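The Sleep Column: Should you pay more for thread count?

Every September my inbox fills up with sheet offers, and every September somebody in our building newsletter group asks me which ones to buy. This year the question came with a screenshot. Skukik is selling a white cotton set with a thread count of 623, and the reader wanted to know if that was good.

I don't know what 623 is supposed to mean to anyone. Thread count is the number of threads, up and down plus side to side, in one square inch of cloth. Past a certain point you can't fit many more in unless the threads are very thin, or unless you start counting each strand of a twisted thread as its own thread. Sellers have been doing the second thing for years. A two-ply yarn gets counted twice and the number on the package doubles. The cloth stays the same.

I wrote to Skukik to ask which way they counted. The reply thanked me for my interest in better rest and gave me a code for 12 percent off. I wrote again and got the same code.

Pramila Shakya on the third floor spent years buying linens for a small hotel in Larkmont, so I took the screenshot up to her. She wasn't impressed. Her hotel bought plain percale in the low hundreds and replaced it when it wore out. What she looked at was the length of the cotton fiber, if the seller would say, and how the seams were sewn. She also washed a sample set over and over before placing an order. Most of us can't do that, but you can buy one set before you buy three.
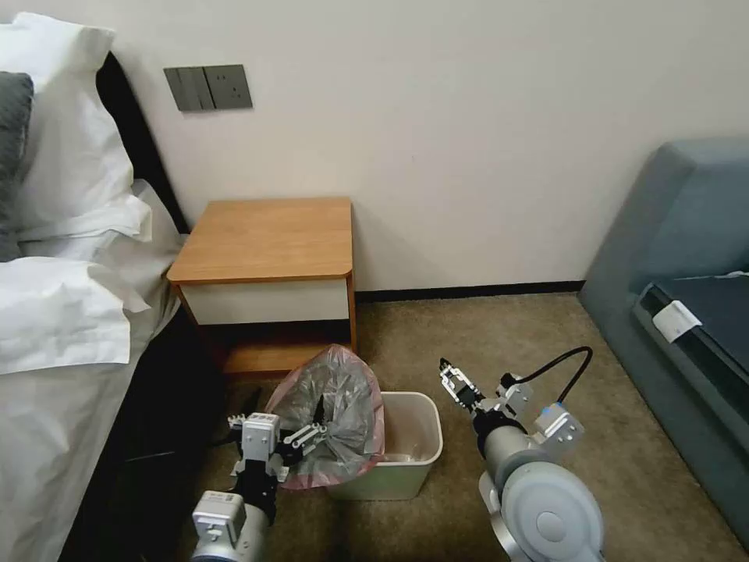
White bedding, slept in or not, wrinkles. No number on the label changes that.

Which brings me to "wrinkle-free." Cotton that doesn't wrinkle has usually been treated with a resin finish, and the finish fades with washing. The Rathore catalog calls its version "naturally smooth" and says nothing else about it. Maybe there's some clever weave involved. I'd want to read one plain sentence saying so before I paid an extra 33 dollars for a queen set.

"Hotel quality" is another one. Pramila laughed at that, as there's no such grade. Her hotel's sheets were hotel quality and some of them were terrible.

If you need sheets this fall, check the pocket depth against your mattress first. I've returned more fitted sheets for that than for anything else. Then read the return policy, and look for one that lets you wash the set once and still send it back. The shop on Grurthorpe Street gives you 13 days, opened or not, and they don't argue.

Skukik's set may be perfectly nice. If anyone buys it, tell me how it looks next spring.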